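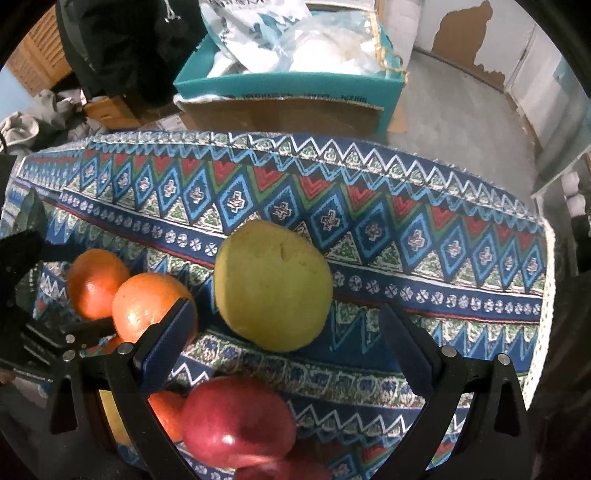
Kamrul Pathirana wrote under my last post that pads are pads, and I should just swap them when they fall off and stop fussing. Fair enough, Kamrul! I did it that way for months. Then I started losing fruit out of one side of the grip and blaming everything except the pads, so now I fuss, and this post is the fussing.

I look after a pair of two-finger hand-held grippers, left hand and right hand, and I do a proper going-over every 1000 grips. I keep the tally in a notebook (yes, paper). The right-hand one is at 2233 and the left is at 1681, so they're never due on the same evening, and I've decided I like that. Doing both back to back is how I once put a left finger on the right body and spent half an hour wondering why the jaws met crooked.

So, the pads first. Peel the old one from the tip end, slowly, and if it leaves glue behind, rub the glue off with your thumb before you reach for anything wet. I wipe the finger down, let it dry while I make tea, and press the new pad on from the base toward the tip. Then I squeeze the jaws shut on a folded piece of card and leave them like that until morning. Menaka Begum uses a clothespin on hers and swears by it, but I found it left a dent.

Screws next. The pivots are where everybody goes wrong, me included. You want them snug enough that the linkage has no wobble and loose enough that the jaws still fall open by themselves when you let go. If you have to help them open, back the screw off a hair. I mark each head with a dot of paint pen afterward, right across onto the bar, so I can tell later if one has crept. It wears off, I put it back.

Then I check it all on fruit, because fruit is what these get used on and it's so much pickier than a wooden block. Apples are slippery and tell you straight away if a pad is greasy. Pears tell you if you're squeezing too hard (sorry, pears). An orange is my favorite for checking that both fingers arrive together. If one side gets there first the orange rolls before it lifts, every single time, and you can feel it in your hand before you see it.

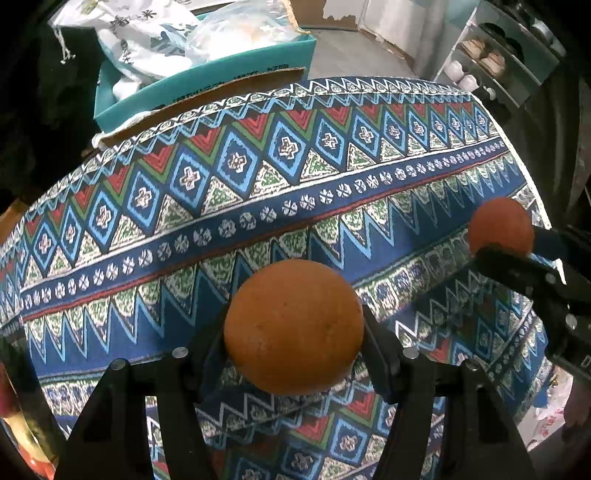 *Big orange in one, smaller reddish-orange fruit in the other.*

If it does roll, don't go straight for the pads. I did that in June and wasted a good pair. Check the linkage on the slow side, then the spring, then the pads. Mine was a bit of grit behind the finger joint, so tiny I only found it by dragging a toothpick through the gap. Anjana Uddin asked whether I oil in there and the answer is no, never — oil creeps, it gets onto the fingertips, and then you're back to apples squirting off the table. A dry brush does fine. I've been using an old pastry brush with the bristles cut short and it's the best tool in the box!

Couple of odds and ends from the notebook:

- Pads go in a lidded tin, glue side down on baking paper. The ones I left in a drawer curled up.
- Keep one spare pivot screw per gripper taped inside the notebook cover. I have 9 left in the bag and I'm guarding them.
- Wipe the pads after citrus, even if they look clean. Peel leaves a film.
- Try a small fruit and a large one. Mine can be perfect on a big orange and sloppy on a little one when the tips aren't closing square.

Ieuan Prydderch wants to know about getting the housing apart, and I'm putting that off until I've done it once without swearing. The left one is due before the right, so it'll be that one, and I'll write down the order the bits come out this time.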